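Old towels and worn clothes to be collected from the doorstep in Lallow

Homes in the north of Lallow will be able to put out old clothes, bedding, towels and cleaning cloths for collection from June, under a trial agreed by the district council.

The trial covers 2285 addresses between the railway line and Lucero Road. Each one will be sent a roll of purple sacks and a leaflet with collection dates. Households can leave out up to two sacks at a time, next to the recycling box, by 7am.

Collections will be made once a month by Laltance, the firm already running the glass round in the district. The sacks will go on a separate vehicle to the sorting hall at Tolirberg, where the contents will be split into items fit to wear, items that can be cut up for wiping cloths, and fibre for padding and insulation.

At the moment the only places in Lallow to leave textiles are the banks at the leisure centre and behind the library. Both are often full at weekends. The bank at the station was taken out last year after repeated fires and has not been replaced.

A council report says textiles make up a growing share of what goes into grey bins. It puts the amount thrown away in the district at almost 400 tonnes a year, much of it household linen and not clothing. Many residents told a survey in the winter that they did not think towels, dusters or single socks could be recycled, and had never tried.

The leaflet lists what can go in the sacks:

Clothes in any condition, as long as they are clean and dry
Paired shoes, tied together
Sheets, pillowcases and duvet covers
Towels and flannels
Cleaning cloths, including microfibre
Curtains, with hooks removed

Pillows, duvets, carpet, rugs and anything soaked in paint or oil should be kept out. A damp item can spoil the whole sack, the leaflet says, and crews have been told to leave behind sacks that have been out in the rain untied.

Microfibre was added to the list late on. It was left off the first draft because the wiping-cloth trade mostly wants cotton, but Tolirberg has since found an outlet for synthetic cloths and will take them mixed in with everything else. Colour makes no difference, and labels and tags can be left on.

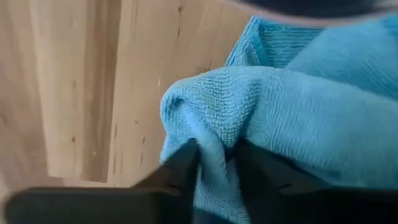 A light blue microfibre towel.

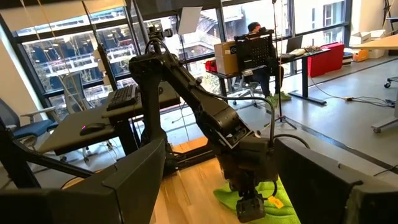
Khang Phí, writing to the council during the consultation, asked why the trial stopped at Lucero Road when the flats on the other side have no car park and no easy way of getting a heavy bag to the library. The letter also said that a monthly round was not often enough for people in small homes - "I have nowhere to keep a sack of old sheets for four weeks, so it will go in the bin like it always has."

Officers said in reply that the flats had been left out because most of them use shared bin stores, and sacks left in a shared store tend to get mixed up with general rubbish. A separate wheeled bin for textiles was being looked at for the larger blocks. They did not give a date for this. On how often the vehicle should come, they said a fortnightly round had been priced and was more than the trial could carry.

Several other replies to the consultation raised the charity shops in the High Street. Two of the shops wrote in themselves, one in favour and one against. The shop in favour said it spends too much time turning away bags of unsellable linen and would be glad to send people elsewhere. The other was worried that good coats and dresses would end up in the purple sacks instead of on its rails.

The council has changed the wording of the leaflet as a result. It now asks people to take anything in good condition to a charity shop first and to use the sacks for the rest. The opening hours of all the shops in the town will be printed on the back.

There was some discussion at the meeting about theft. Sacks of clothing have been taken from pavements in other districts before the crews arrived, and one councillor asked whether the sacks needed to be such a bright colour. The meeting heard that the colour had been picked so crews could spot them on dark mornings and that the order had already been placed. Residents who see sacks being taken by a vehicle without the Laltance name on the side are asked to ring the council's main number.

The trial will run for nine months. Tolirberg will weigh each load as it comes in and send the figures to the council, and a sample of sacks will be opened each month to see what people are putting in them. A report will then come back to councillors with a choice of stopping, carrying on in the north only, or extending the round to the whole of Lallow and the villages.

No extra charge will be made to households during the trial. The cost is being met from the existing waste budget, with part of it expected to be recovered through the sale of wearable items. How much comes back will depend on prices, and the report warns that these have been falling.

Garden waste, food waste and glass collections are not affected. Anyone in the trial area without a leaflet and sacks by the end of May should contact the waste team, or call in at the library desk, where spare rolls will be held. People needing help to put their bins out will get the same help with the sacks and do not have to apply again.

The textile banks at the library and leisure centre will stay where they are. The library bank is to be emptied more often, starting this month.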